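Bench tips for recording robot demos at home

I keep my table plain while I'm teaching the arms a bottle pick – one bottle, both grippers open, and off we go.
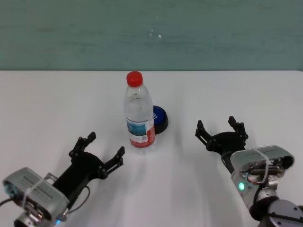
Move things between takes
Shift the bottle a hand's width each time, or your model will only learn one spot! Si-eun Yeo taught me that after I'd recorded 3675 goes (ouch).

Keep the fluffed ones
I save them in their own folder and stop after two hours, when my driving gets sloppy. Wipe the pads before you start again.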